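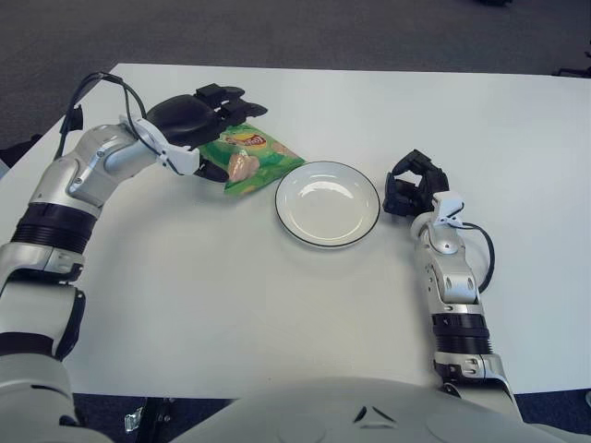

I went through a lot of plates before I settled on the Tatlı snack plate, and most of them were wrong in the same way: too deep, too heavy, or so wide that a small bag of crisps looked lost on them. What I wanted was something for the in-between food. Crisps, a biscuit, half a sandwich, the last few grapes. The Tatlı is small and round and shallow, all white apart from a thin black line at the rim, and that line is the bit I'd miss if it went. Put a plain white plate on a white table and it more or less vanishes, but with the black edge you can see exactly where it stops, even next to something as loud as a bright green crisp packet. It has a good shine on it too, and catches the light in a long streak when it's empty.

I've stocked these in my little shop since October and they've gone from the bottom shelf to the front counter. People pick one up, turn it over, put it down, walk round the shop and come back for four!

A bit about how it behaves at home. The shallow shape means you can get your fingers under the last crisp without chasing it up a steep side, and it's easy to wipe round because there's no awkward corner where crumbs hide. It isn't a soup plate and it won't hold anything runny (I've tried it with beans, please don't). A spoonful of dip is fine if it's a thick one. For a proper runny salsa I'd pair it with the Millisska dip pot, which is tiny and sits happily beside it.

Mine goes in the dishwasher most nights, top rack, and the rim still looks as black as the day I unpacked it. I do keep it out of the microwave, and I'd ask you to do the same. If you stack them, a square of kitchen roll between each one keeps the shine nice, though I'll admit I only bother with the ones on display.

Now, the size question, as I get it by email nearly every day. The snack plate is the smallest in the Tatlı range. There's a side plate and a dinner plate above it with the same black rim, and they do sit well together on a table, but they come from a different supplier run and I can't always get all three at once. If you want a full set, drop me a line before you order and I'll tell you what's on the shelf. The Caken bowls have a grey rim, by the way - lovely things, but side by side you'll notice the difference.

You can buy the plates singly or in a box of 12. The box is the better deal, and it's the one I'd go for if you do parties or run a staff room, because they're handy for setting out one at each place with a bag of crisps beside it and letting everyone open their own. Saves arguing over the big bowl.

Item code for a single plate is 2659, and for the box it's 3351. Quote the code if you're ordering by email, it saves me guessing. Orders are wrapped by me in paper, and if one turns up chipped, send me a photo and I'll post you another.

Contact us | © Fivilis Tableware | Back to top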